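塑料分拣盒

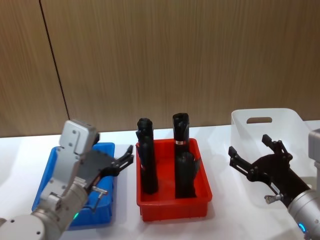
分拣盒用什么颜色好？
颜色本身没有统一规定，关键是同一处地方的用法前后一致。常见的做法是给每一类物品固定一种颜色，再留一两只半透明的盒子放零散物件。颜色定下以后，盒身上仍应贴文字标签，供辨色困难的人和新来的人使用。

塑料分拣盒，又称周转盒、零件盒、收纳盒，是一类敞口、浅壁或中等深度的塑料容器，用于在桌面、货架或抽屉中暂时存放和区分小型物品。它与带盖储物箱的主要区别在于敞口：使用者不需要开启盖子就能取放物品，也能随时看到里面有什么。浅的一类多称为“盘”或“托盘”，深的一类多称为“盒”或“箱”，两者之间没有严格的界线，不同的卖家对同一件东西常有不同的叫法。

名称

中文里“分拣盒”一词多见于仓储和维修行业，家庭用户更常说“收纳盒”或“收纳筐”。“周转盒”强调物品在不同工序之间的移动，通常指可以堆叠的较大型号。餐饮业中类似形状的容器叫“份盘”或“收碗盒”，学校里则叫“教具盘”。实验室用语中，浅而平的一种称为“方盘”，较深的称为“浸泡盒”。在二手市场上，这些名称往往混用，买方一般以尺寸而非名称为准。

形制

最普通的分拣盒为长方形，四角呈圆弧，盒壁由下向上略微外张。外张的角度使空盒可以互相套叠，节省存放空间，也便于脱模。盒口一圈通常有外翻的边沿，作用有三：增加刚性，便于手指提拿，以及在堆叠时承受上层的重量。部分型号在短边设有提手凹槽。

盒底分平底和带筋底两种。平底容易擦洗，适合放小螺钉、纸片一类需要用手指捻起的东西；带筋底更耐压，但细小物品容易卡在筋条之间。有的盒底开有排水孔，用于沥干洗过的餐具或蔬菜，不适合存放粉末和细小零件。

深度的选择取决于物品的高度和取放方式。浅盘适合平放，一眼能看全；深盒适合竖放或堆放，但底层的东西不易看见。较高的物品直立放在浅盘中时会高出盒沿，拿取很顺手，移动托盘时却容易倾倒，搬动前宜先放平，或者换用较深的盒子。

材料

市售分拣盒以聚丙烯和聚乙烯为主。聚丙烯较硬，表面光滑，耐多数清洁剂，低温下偏脆，冬天在没有暖气的仓库里摔落容易开裂。聚乙烯较软，耐冲击，受力后可能略有变形。聚苯乙烯制成的盒子透明度高，价格低，但不耐磕碰，多用于文具和首饰。聚碳酸酯的盒子透明而坚固，价格较高，一般家庭很少使用。

半透明的盒子多为不加色料的聚丙烯，呈乳白色。它的好处是从侧面能大致看出装了多少东西，缺点是用久了会发黄，也容易显出划痕。彩色盒子遮光较好，划痕不太明显，但从侧面看不到内容物，更依赖颜色约定和标签。

长期放在窗边的塑料盒会因日晒而变脆，颜色也会变浅，其中红色和橙色通常褪得比较快。盒沿出现细小裂纹或用手按压时有响声的，应当停止承重使用，可以改放轻的东西。

颜色

按颜色分类是分拣盒最主要的用法之一。人在扫视桌面时辨认颜色比阅读文字快，因此颜色适合承担第一层分类，文字承担第二层。常用的颜色有红、蓝、黄、绿、灰和半透明白。颜色种类不宜过多，超过五六种以后，使用者往往记不清对应关系，需要回头查表，颜色的便利也就打了折扣。

不同场所的习惯差别很大。在维修间，红色常用来放待修或不合格的物品，蓝色放已检查的物品；在厨房，颜色常对应生熟；在托儿所，颜色可能只对应不同的班级。从一处换到另一处工作的人需要重新学习，不能沿用旧的习惯。

红绿色觉异常的人难以分辨某些红色和绿色，棕色和暗绿也容易混淆。蓝色与红色的组合通常较易区分。布置时除颜色外还可以利用位置：盒子始终按相同的次序从左到右摆放，使用者即便不看颜色也不会放错。

桌面布置

分拣盒在桌面上最简单的布置是横向排成一行。盒子的长边彼此平行，盒与盒之间留出一指宽的空隙，便于单独提起。来料放在一侧，分好的放在另一侧，手的移动方向保持一致。左撇子可以把次序反过来，但多人共用的桌子最好只用一种次序。

浅色桌面有利于看清掉落的小零件和盒子的轮廓。桌面反光过强时，半透明盒子的边缘不太容易辨认，可以在盒下垫一张深色的纸或薄垫。桌子靠墙放置时，盒子应离墙一段距离，以免高的物品顶到墙面或掉进墙缝。

一行的长度以坐着不必起身就能够到两端为宜。需要更多分类时，可以在后方加一层矮架，把不常用的盒子放到架上，近处只留常用的。前后两排直接摆在桌面上也可以，但后排应选用较高的盒子，前排用浅盘，这样伸手时不会碰翻前排。

钟点工和仓库管理员常用一种“空盒起步”的办法：开始分拣之前，先把所有目标盒清空，待分的东西全部集中在一只盒里，分完后来料盒应当是空的。这样做容易发现遗漏，也便于中途停下来以后接着做。

分拣的步骤

家庭整理中，分拣通常先粗后细。第一遍只分大类，例如工具、电池和充电器、文具、不再需要的东西，不去考虑每一件应该放在哪个抽屉。第二遍再逐盒处理。许多人在第一遍就停下来试用旧物、翻看说明书，结果整张桌子摆满了东西，到晚上也收不回去。

对一时无法归类的物品，应设一只专用的“待定盒”，半透明的最合适，里面积了多少从旁边就能看出来。待定盒需要定期清理，否则会变成第二个杂物抽屉。居住在乌斯特盖特（Ustgate）的整理师塔勒克·卡拉布鲁特（Tarık Karabulut）在他的小册子《桌上的三只盒子》中主张，待定盒每逢星期日清空一次，仍然无法归类的东西就送人或丢弃。他还建议待定盒要选最小的一只，不要选最大的。

长柄物品，如刷子、螺丝刀和小型手持工具，宜与扁平物品分开。它们在浅盘里横放最稳，竖放则需要靠住盒壁或另加隔板。带电池的器具应关闭开关后再放入，长期不用的应取出电池。刀刃和尖头朝向同一侧，并在标签上写明。

标签

标签一般贴在朝向使用者的短边或长边正中。纸质标签便宜，沾水后容易脱落；覆膜标签耐擦，但撕下时可能留下胶痕。胶痕可用温水和少量食用油软化后擦去，聚苯乙烯盒子不宜使用有机溶剂。插卡式标签框适合经常更换内容的盒子。

标签上的文字应写类别而不是写数量。“电池”比“电池8节”更经用，数量随取随变，写上去很快就不准了。仓库需要记录数量时，应另用登记表。字的大小以站在桌前能读出为准。

规格与堆叠

分拣盒的尺寸没有通行的统一标准，各家产品常常不能互相套叠。购买时最好一次买足同一型号，并多留几只备用。德鲁登（Druden）的一家小型塑料厂生产的浅盘长200毫米、宽190毫米，近于正方形，在当地的学校和修理铺里用得很多。同一厂家后来推出了加深的型号，盒口尺寸与浅盘相同，两种可以混合堆叠。

满载的盒子不宜叠得过高。没有卡槽的盒子叠起来以后，上层会压住下层的物品，只有装得低于盒沿时才稳定。空盒套叠时在两只之间夹一张纸，可以避免吸住分不开。已经吸住的，可把外层盒子浸入温水，再轻轻扭动取出。

费洛舍姆（Fillosham）的一座公共工具借用站曾把全部小件改用彩色浅盘存放，共计3000件物品，分成14个类别。由于颜色不够用，管理者以颜色表示房间，以标签上的符号表示类别。这套办法沿用多年，后来只改动过一次，把灰色盘全部换成了半透明盒，原因是灰色盘放在阴暗的架子上不易看见。

清洁

一般灰尘用湿布擦拭即可。油污可用温水加洗洁精浸泡，再用软刷刷洗四角。钢丝球和去污粉会在表面留下划痕，划痕中积存的污垢以后更难洗净。聚丙烯盒多数可以放入洗碗机上层，是否适用应看盒底的标识。洗净后倒扣晾干，完全干透再套叠，以免夹层中留下水渍和异味。

曾装过机油、油漆或农药的盒子不应再用于食品，洗净后也不例外。为防止混淆，厨房用盒和车间用盒最好选用不同的颜色或不同的形状。

替代品

在塑料分拣盒普及之前，人们多用饼干铁盒、雪茄木盒、抽屉隔板和搪瓷盘分装小物。搪瓷盘耐热耐油，至今在一些修理铺里仍可见到，缺点是较重，磕掉瓷面后会生锈。硬纸盒容易裁剪，适合试排桌面，等各类物品所需的大小确定以后再换成塑料盒。卡拉卡亚（Karakaya）一带的集市上还有人出售用旧油桶剪成的浅盘，边沿向内卷起，多用来盛放钉子和螺母。

参见
周转箱
抽屉隔板
工具架
标签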